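I spent most of last month going back and forth between two sets of fingers for the hand-held grippers, and I finally have enough notes to write something down. This is mostly for me, but Naveen Pathak asked for it too, and he is probably the only other person who will read it to the end.

Some background. I have a pair of hand-held grippers, one for each hand, with a camera on each. You squeeze, the fingers close, and the camera records what the fingers are near. The first fingers I had came from Casteo. They are thin, slightly curved, and fine for cups and blocks. The second set is from Umo. Those are boxy and flat on the front, and they take up a lot more of the view.

I had been avoiding thin, flat, shiny things because the Casteo fingers were so bad at them. Rajitha Begum told me that was exactly why I should be testing with them, and she was right. So I set up the rack on the white table, put reading material in it, and worked with the Umo fingers until I had a fair number of takes.

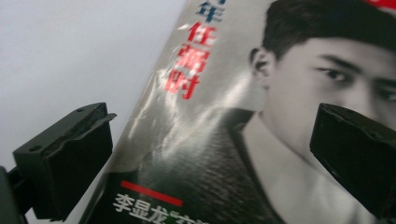 *Lining up on the glossy cover. Glare down the left side.*

The glare is the thing I want to talk about first. A shiny cover is hard on a wrist camera. When you come in at a slant, a bright streak lands on the cover and moves as you move. With my exposure left on auto, the whole picture got darker every time the streak grew, and then the black fingers lost all their detail. I locked the exposure in February and I don't plan to go back. The streak is still there, but everything else stays the same from one frame to the next, and that's easier to work with.

I also tried a cheap polarizing film over the lens. It helped at one angle and did nothing at the others. It's in a drawer now.

Second thing: finger width. The Umo fingers block more of the view than I expected. When they are open and close to the cover, one of them can sit right over the part you want to look at. With the Casteo fingers I could see nearly everything, but I dropped things. I'd rather lose some of the view and keep hold of the object, at least for this kind of task. For small parts I would go the other way.

Third thing: the edge. Picking up something flat that is lying down is miserable with any fingers I have tried. You need to get one finger under, and a smooth tabletop gives you nothing to work against. I ended up sliding the item with one hand until a bit of it hung over the front of the table, then gripping it there with the other. It works, but it takes two hands and a lot of patience. Standing the item in the rack first makes the job much easier, so I split my takes into "flat" and "standing" and kept them in separate folders. I should have done that from the first day.

On numbers, I have 401 takes with the Umo fingers and 100 with the Casteo ones. That isn't an even comparison and I know it. I stopped the Casteo runs early after the left finger worked loose twice in one evening. I have put thread lock on the screw and will do more if it holds.

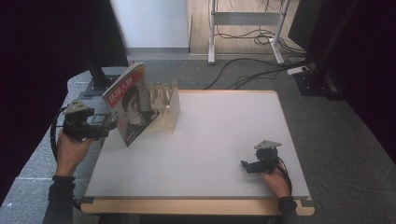 *Page last changed: 13 March 2018*

For the standing takes, I keep one hand near the lower edge of the magazine and park the other at the front right of the table, jaws facing in. Starting from the same pose each time makes the recordings line up better later. I was sloppy about this in the early sessions, and I can tell which ones they are just by looking at the first second.

Cables are still my biggest complaint. Each gripper has its own, and they want to be wherever my elbow is going. I've let them hang in a loop with more slack than looks necessary. When I kept them short, I could feel the pull at the end of a long reach, and it showed up in the motion as a small jerk to the side. The floor behind the table needs tidying too. I keep saying that.

The controller is a Hijazi board, and I have no strong feelings about it. It wakes up when I plug it in, it reads both grippers, and it hasn't locked up on me since I changed the power supply. The settings page is confusing. There are two fields both called "limit", and the one you want is the second. I set mine to 3000 and left it there. If you set the first one by mistake, the fingers stop reporting before they are fully closed, and you will spend an evening blaming the sensor like I did.

For the recording software I'm using Grimine – the older version, before they moved the buttons. The new one wants a login and I haven't felt like making one.

A few small notes before I forget them:

- Wipe the finger pads every session. Dust makes a glossy cover slip.
- Don't squeeze hard on soft covers. They bend, and then every take after that starts with a bent cover.
- Check both clocks before starting. Mine drifted apart over a 45 minute session, enough to matter when I lined up the left and right hands.
- Turn the item a little between takes. I had a whole batch where it sat at the same angle, and that batch isn't much use to me.

Naveen thinks I should try softer pads on the Umo fingers. He cut a set from a sheet of silicone for his own pair and says the grip on plastic wrap is much better. I'm going to copy him. Rajitha wants me to move on to opening pages, which I think is a long way off with fingers this thick – but I have been wrong about that sort of thing before, so I'll give it a weekend.

Next up is the rest of the Casteo takes, then the silicone pads. I still need to order the sheet.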